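Section 4: Setting up the play kitchen table

The brochure for the Wakness play food set says it is "ready in moments". It isn't, unless you own a very patient child. Allow 50 minutes the first time. These steps were rewritten in March by Eoin Ó Briain after he tried the originals.

4.1 Before you start

1. Clear a flat table and wipe it down. A white top makes small pieces easier to find.
2. Tip out the soft food and check every seam. Put aside anything with stuffing showing.
3. Lay the plate flat and keep the soft pieces close to it. The ketchup bottle doesn't stand up reliably, so lay it down.

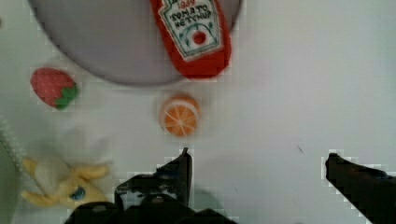 4. Leave the tags on until you've decided to keep the set. The returns desk at Conneely is strict on this point.

Note: The box claims the colours "won't fade for 500 washes". We stopped well short of that. Cool wash, dry flat, and don't count on the claim.

4.2 Placing the plate

5. Set the plate toward the back of the table. The original guide wants it dead centre, where it gets in the way of everything else.
6. Keep the first serving small. One or two pieces of food will do.

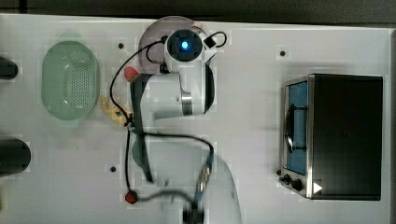 7. Store spare pieces in a lidded tub. The drawstring bag sold by Jalach is supposed to hold the lot – ours gave up at the first tug.

4.3 Colander and toaster oven

8. Place the colander on the left, flat on its base. The soft food needs no rinsing, whatever the recipe cards suggest.
9. Place the toaster oven on the right, well apart from the colander.
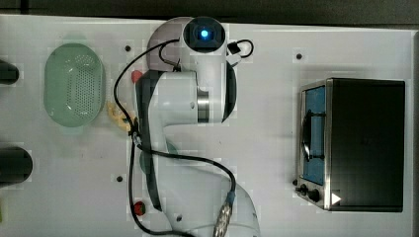 Fig. 3. Green colander at left, toaster oven at right.

CAUTION: If you use a real toaster oven as a prop, leave it unplugged and keep the cord out of reach. Never put fabric food in a working oven. A sticker saying "heat safe to 80 degrees" is no reason to try it.

4.4 Sorting the food

10. Fruit goes near the colander. Anything headed for a meal goes on the plate.
11. Keep a gap between pieces so small hands can pick up one at a time.

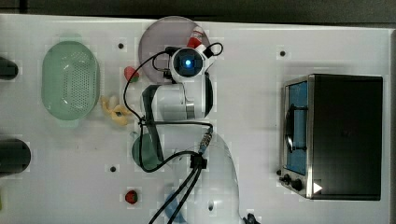

Fig. 4. Banana beside the colander, with two strawberries on the table.

12. To pack up, start with the smallest pieces and finish with the plate.

Note: The Butus storage chart lists 94 ways to arrange the set. Most of them looked the same to us. Pick one that your household will remember and ignore the chart.

If a piece is missing, check inside the toaster oven before ordering a spare. Replacement orders are covered in Section 5.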